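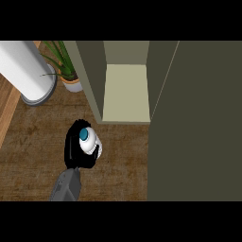
4. Setting Up Your First Race Weekend

Manual revised 12/2/25

Welcome to the fun part! By now you've mounted the wheel and pedals (Section 2) and run the calibration wizard (Section 3), so you're ready to put a car on track. We're starting at Lougher, a short, flowing circuit with a long back straight and plenty of room to make mistakes. Give yourself a free evening, because it's very easy to say "one more lap" in this place.

Before you start

You'll need the Brorkex base powered on, the pedals plugged into the port marked P, and a Stuvix account. A guest account works for practice, but it won't save your setups.

Caution: Keep your hands clear of the rim while the base starts up. It swings fully left, then fully right, and it does this with real force.

4.1 Create the weekend

1. From the main menu, choose Race Weekend, then New.
2. Pick Lougher from the circuit list. Choose the full layout. The club layout skips the downhill section, and that's the best bit!
3. Pick a car. We recommend the Clostex Junior single-seater for your first go. It's light, it talks to you through the wheel, and it forgives a late brake.
4. Set practice to 60 minutes. You can end the session early at any time from the pause menu.
5. Leave qualifying on One Lap and set the race to Short.
6. Press Confirm. The first load takes a while as the track surface data comes down. Later loads are much quicker.

Note: If Confirm stays gray, one of your sessions has no length set. Go back up the list and look for a dash in the right-hand column.

4.2 Set the wheel for this car

7. In the garage, open Controls and set steering rotation to Match Car. Your on-screen wheel should now turn exactly as far as the real one.
8. Set overall force to the middle of the slider. Drive two laps before you touch it again.
9. If the wheel feels heavy in slow corners but goes numb in fast ones, the signal is clipping. Lower the force one notch at a time until the detail comes back — you'll know it when you feel the curbs at Turn 3.
10. Set brake pressure so that a firm push, the kind you'd give in an emergency stop, reaches the top of the bar.

Caution: Don't run the base at full force with the desk clamp. Use the bolt-down plate described in Section 2.

4.3 Fuel and tires

11. Open Car Setup, then Fuel. For practice, take half a tank. A full load makes the car lazy on turn-in, and it's hard to learn a track that way.
12. Choose the medium tires. They need a couple of gentle laps to come up to temperature, so resist the urge to attack straight out of the pits.
13. Save your setup with a name you'll recognize later. Names can't include slashes.

4.4 Go out on track

14. Press Drive. Hold the clutch paddle, select first, and release the paddle smoothly. Watch the pit limiter light and leave it on until you cross the white line.
15. Brake for Turn 1 at the 200 board. You'll be able to go deeper later, but that marker is a good place to begin.
16. Short-shift out of the hairpin. The Junior has nothing to offer below 3,000 rpm, so don't let it drop that far on entry.
17. When you've put in a few clean laps, open Timing and turn on the ghost car. Two are included: Eluned Pritchard's tidy reference lap, and a much wilder one by Ieuan Mostyn. Follow Eluned's first. Ieuan's line over the crest is glorious, but it'll put you in the gravel until you've got the braking sorted.

Note: Ghost cars are hidden in qualifying and the race.

To move on, choose End Session and then Continue to Qualifying. Grid procedure and race starts are covered in Section 5.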